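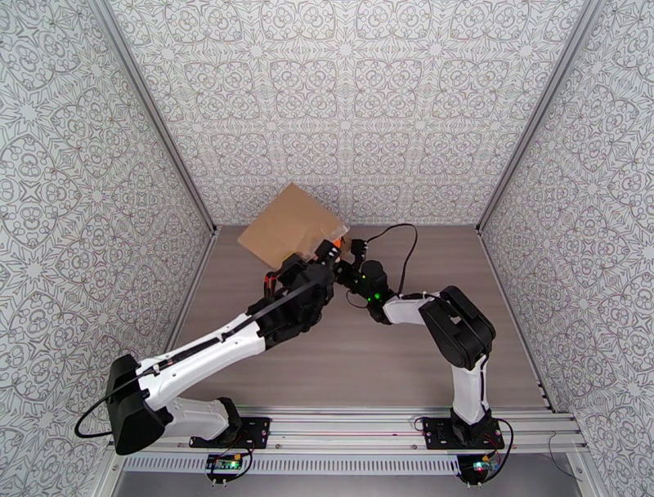 No. 196

Lulteo Book Swap — questions we get asked a lot

Updated August. Read this before emailing pls, the inbox is a mess.

What is it?
A swap by post. You send books you've finished with, you get credits, you spend the credits on other people's. Started in Pornlow with one shelf at the back of the cafe, now two rooms and 3,000 books on the list.

Do I have to live in Pornlow?
No. Anywhere in the country is fine. Floruvville members can drop off by hand at the library desk, mornings only. Not the returns slot!! They end up in library stock and it takes weeks to get them back.

What does it cost?
Joining is free. You pay postage on what you send, we pay postage on what you get. Nothing else.

How many credits per book?
One for a paperback, two for a hardback. Big art books three, if the spine is sound. Picture books for little ones go as a bundle — four for one credit.

What won't you take?
Encyclopedias. Magazines. Anything damp or smelling of smoke. Travel guides more than five years old. School textbooks, unless it's a set text and you've checked with us frist. Names written inside the cover are OK.
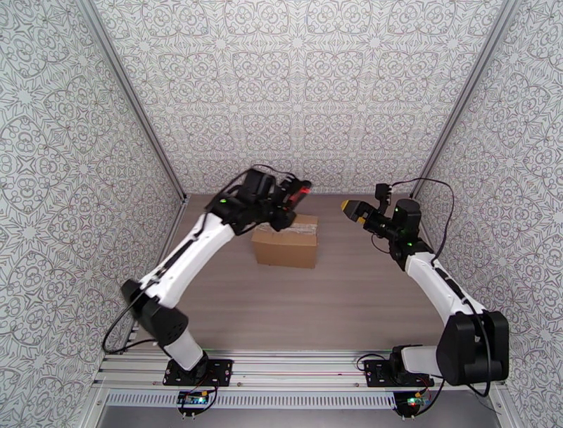 How should I pack them?
Heaviest books flat at the bottom, spines alternating, and stuff the gaps with newspaper so nothing slides. Keep it under the weight you can lift with one arm, really. A plain brown box is best, with tape straight across the top like the one shown, then go round the bottom as well. String snags. Padded envelopes fine for one or two paperbacks. Write your member number on the inside flap too, labels do come off.

I lost my member number
It's on the card and in the welcome email. Search for "Dobos", that's what the list software is called and it puts its name in the subject line. If you still can't find it, write in with your postcode.

My credits haven't shown up
Give it ten days. Books get checked, listed and then credited, in that order, and after the summer there's always a pile. The worst we've had was 418 in one week. If it's been longer than ten days send us the date you posted and we'll look.

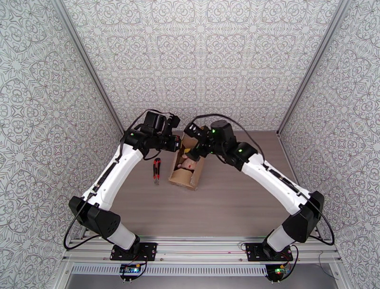
Same goes for boxes with no name in them. We hold those for a month and then they go on the list with no credit to anyone. So please put a name in.

Can I ask for a particular book?
Yes, use the wants page. Up to five titles at a time. First come first served when a copy turns up, and you have three days to say yes before it goes to the next person.

What if a book arrives in a bad state?
Tell us within a week, you'll get the credit back. Keep the book or pass it on, no need to return it. Pages missing — please say which, it helps.

Do credits run out?
After two years. You'll get a reminder a month ahead.

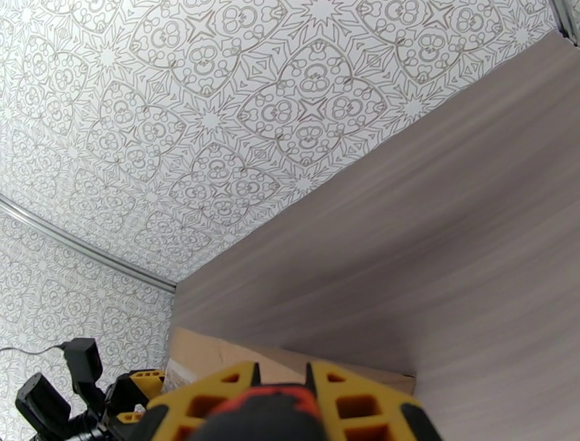 You can also give them away. The Floruvville reading group takes spare credits all year, so does the Pornlow primary, just put which one in the subject line.

Is there a limit?
1,000 credits on one account. One member has hit it. If you're getting close, have a spend.

Can I collect in person?
Pornlow only, 2pm to 4pm, book a slot on the site. Parking is round the back, not outside the bakery. Bring your own bags as we are allways out of them.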